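Tuesday at the folding bench

I have been putting off writing about teleoperation for most of the winter, mainly because everyone I work near is in love with it and I am the sour one at the end of the table. But February is a slow month and I spent a good piece of it driving two arms through a cloth task, so I may as well get my complaints down while my shoulders still hurt.

For anyone who missed the earlier posts: Riltska is the small shop where I do contract work three days a week. They bought into a household-chores project called Sollunico, and my part of it is producing demonstrations. I hold a pair of leader handles, the two arms on the bench copy my hands, and everything gets recorded, joint angles and camera views both. Then the recordings go off to be trained on, and some days later we get back a policy that is supposed to do the task alone.

The pitch is that you just show it. You don't write code or plan grasps, you do the chore the way you'd do it at home and the robot picks it up. I have now heard this pitch from enough people that I can recite it along with them, and my trouble starts with the words "the way you'd do it at home."

I don't do anything at home the way I do it on that bench. At home I pick up a pillow and a cover without looking. I feel the edge of the cloth with my thumb, I pin things under my chin, I shake. On the bench I have two pinchers and no feeling in either of them. The handles don't push back. If I close on cloth, I find out by watching whether the cloth comes along, and if I close on the table I find out from the noise. So what I am recording is a person who has gone numb from the wrists down and has been asked to do housework slowly.

The wrist view is where I spend most of my attention, and it's a worse seat than you'd think. When the fingers are nearly shut and aimed at the place where a fold meets the table, you are judging a few millimeters of height from a picture that tells you very little about height. The tips look sharp and the cloth goes soft behind them. 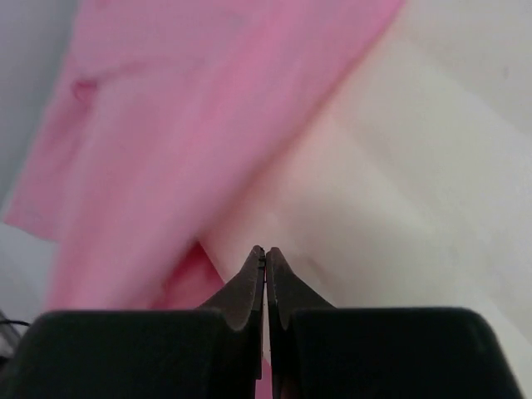 Semeniuk, reading a draft of this over lunch, objected that I was describing a beginner's problem, that the wrist view stops mattering once your hands learn the arms, and that operators with a few weeks in hardly glance at it. The policy gets the same view you do, was the rest of the objection, so if you can do it from there then so can the robot.

I'll give half of that. My hands did learn. My first day was miserable and my fourth was fine. But the second half is wrong in a way I think matters. I have the wrist view plus a memory of where I left the hem, plus my own two eyes on the bench, plus forty-odd years of handling laundry. When I go in for a fold I can barely see, I am going in on a hunch, and the hunch is not in the recording. The joint angles are in there and the pixels are too. Why I picked that fold and left the one next to it is in my head, and it went home with me on the bus.

You can catch yourself doing it if you stand up and look over the monitor. I know I'm not supposed to. The rule at Riltska is that operators work from the screens only, so that what we know matches what the policy will know. It's a good rule and I broke it all day. I suspect everyone does, a little, when a grasp is going badly and the real thing is right there past the edge of the desk.

Now some numbers, since I complain when other people don't give any. Over the stretch I'm writing about I recorded 389 episodes. The shared set, with all the operators' work pooled, stood at 2,430 when the last policy was trained. Of the first batch of solo runs I watched, the policy got all the way through 7. I was in the room for more than 11 that it didn't, and I stopped keeping a tally because it was making me smug.

What interested me more was how it failed. It rarely did anything stupid at large scale. The arms went to sensible places at a sensible pace, and from across the room you'd have said it was working. Then the gripper would shut just short of the cloth and the arm would lift and carry nothing, with great care, to the right spot. It had learned the shape of my movement beautifully. It had my little pause before the pinch, the one I make when I'm unsure. It had no idea what the pause was for.

I find that pause embarrassing to look at. It's like hearing your own "um" on a recording.

The other thing is speed. We are told to move at an even pace, and we all say yes and then don't. Cloth drags if you go slowly and swings if you go fast, and there's a kind of flick that opens out a bunched layer which I can do with the handles maybe one time in three. When it works it saves me twenty seconds of picking. When I do it, though, the wrist camera gets a smear. I have been through my own episodes one still at a time and the moments that decided whether the thing would go well are very often the ones where the fabric is streaked across half the view and you couldn't point to a corner if you were paid to.
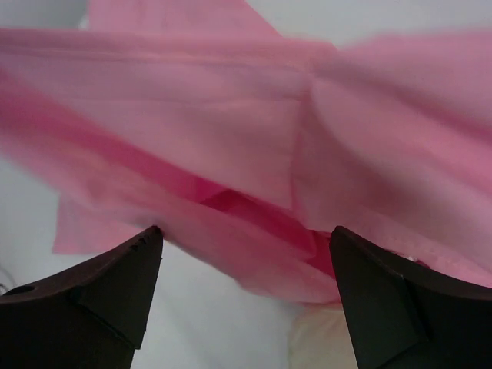 Harereo

So which do you keep? The advice I was given was to throw out the flicks, and I did for a while, and my episodes got long and tidy and full of tiny regrasps. The policy trained with those in the mix was slower and dropped things just as often, as far as I could tell. The advice after that was to keep the flicks but do more of them, which I think is the answer to everything in this line of work. Do more of them. If it hasn't learned, you haven't shown it enough, and there is no amount of failure that can't be read as a request for another two hundred episodes. I don't know what result would count against the idea. I've asked, and mostly I get told about scale.

I should be fair here, because I've been in this trade long enough to remember the alternative. Years ago I spent a whole spring on scripted grasping for flat cloth. We had a corner finder that found corners in everything, including the shadow of the lamp. Every time someone bought a towel of a different thickness we lost a day. What the demonstration people have now, even on its bad afternoons, handles a mess that my scripts would have refused to look at. A heap is a heap, and it will at least have a go.

There's also something to be said for hand guiding, the older way, where you grab the arm itself and walk it through. I did some of that on a single arm and I liked it. You feel the weight and you feel the stops. The catch is that two arms need two hands each if you're being careful, and your own body is all over the camera views, so for a job like this one it's the handles or nothing. I accept that. I only wish people would stop calling it natural.

What you want to see, and what I did get to see a fair number of times, is the moment when the jaws press down and come together on a proper gathered fold, with the other arm waiting above the pillow and staying out of the way. Waiting is a skill too, by the way. My left hand works and my right hand fidgets, and the fidgeting gets recorded just as faithfully. 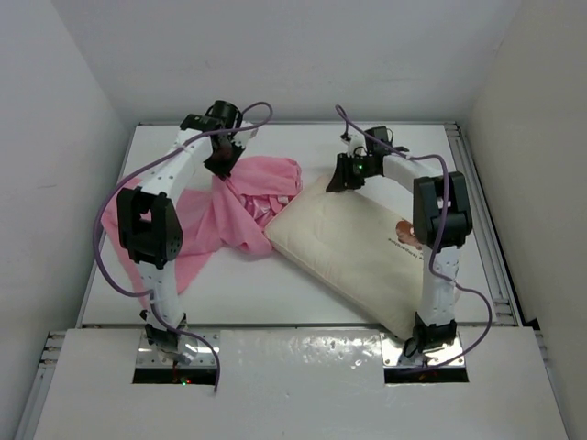
Left arm on the pink cloth, right arm over the pillow.

Two changes I've asked for. The first is a cheap one: let the operator press a pedal when they're guessing. I don't care whether anyone trains on it. I'd like to be able to line up my guesses against the policy's misses and see if they fall in the same places. My bet is that they do, and if they don't I'll write a post saying so.

The second is some kind of force signal in the handles, even a crude buzz when the fingers meet resistance. This has been "on the list" since before I came. There's an argument that it would make us better operators and the data worse, the policy having no buzz of its own, and I can't fully answer that one. I'd still like my hands back.

I'm at the bench again next week with the same cloth and, if the part turns up, a new left handle, the old one having developed a click at about half closed that I have been unconsciously steering around. Which I suppose is in the recordings as well.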